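Timber benchtop rebate extended to rural households

Thongdee Shire will extend its rebate for solid timber benchtops and shelving to households outside the town boundary from February, after 13 months in which only town addresses could apply.

The rebate covers 20 per cent of the purchase price, up to $400 per dwelling. Boards must come from a mill on the shire's register, which at present lists Cleken and Trukance. Veneered and laminated panels stay excluded.

Moisture content must be stated on the invoice — a handwritten figure is accepted if the mill has stamped it. The shire received 1555 applications under the town scheme and refused most of the late ones for lack of this figure.

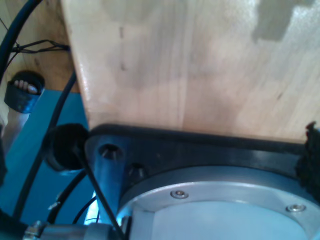
Pale timber with fine grain and a few small dark knots.

Rural applicants lodge through the Rovusora depot, where the counter closes at 4 pm. Invoices dated before the extension takes effect will be returned unpaid.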